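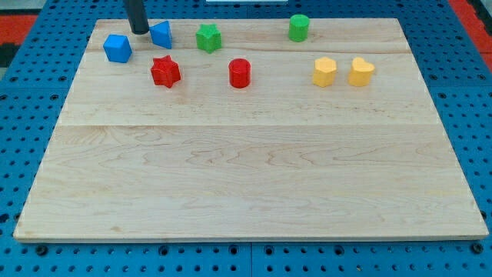 Search this journal
Enter keywords
Advanced search

3. Why people keep the wrong cutting board

3.1 Attachment and replacement

Manufacturers of kitchen boards advise replacement when the surface becomes deeply scored. Households, as far as we can tell, have never heard this advice, or have heard it and filed it with the advice on flossing. Of the 400 households that returned our questionnaire, 200 said they were still using the first board they ever bought. A further 50 were using a board that came with the house, and were oddly proud of it.

We asked respondents to explain their choice in their own words. The word "fine" did most of the work. Boards were fine, perfectly fine, fine for now, and in one case "fine if you hold down the left side." Warping was reported freely and rarely treated as a fault. Several respondents had solved it with a folded dish towel, and two had come to prefer the wobble.

Price explains less than we expected. Owners of the Arkurum board, the most expensive of the three models named in the survey, were no more likely to oil it than owners of the Zesto, which is sold in supermarkets next to the foil. They were, however, much more likely to say they meant to. We coded these answers as "intended care" and kept them apart from actual care, a category that turned out small enough to manage by hand.

3.2 The display board

A second group deserves separate treatment. In 26 households the best board in the kitchen was never cut on at all. It leaned against the wall, held mail, or came out with cheese when guests were expected. The cutting went on elsewhere, usually on a thin plastic sheet that the respondent apologized for. Figure 3 plots reported cutting frequency against purchase price for all three models, and the downward slope at the expensive end is owed almost entirely to this group.

Figure 3. Reported cutting sessions per week by purchase price of main board. Gift boards are shown as open circles.

Gifts complicate the picture. A board received at a wedding was treated as furniture for the first few years and then, quite suddenly, as a board. Respondents tended to date the change to a specific onion. The Bustamante model, sold mostly through gift registries, follows this pattern so closely that we considered leaving it out of the pooled analysis – and then kept it, as removing it would have left us with very little to say about marriage.

Earlier work on the Flimen household panel treated ownership as a stand-in for use. Our results suggest that this is generous. Anyone measuring home cooking by counting cooking equipment is likely to find a nation of bakers, and we would ask to see the flour first. Section 4 takes up knives, where the self-reporting is worse.

Contact the editorial office | Copyright the authors | Back to top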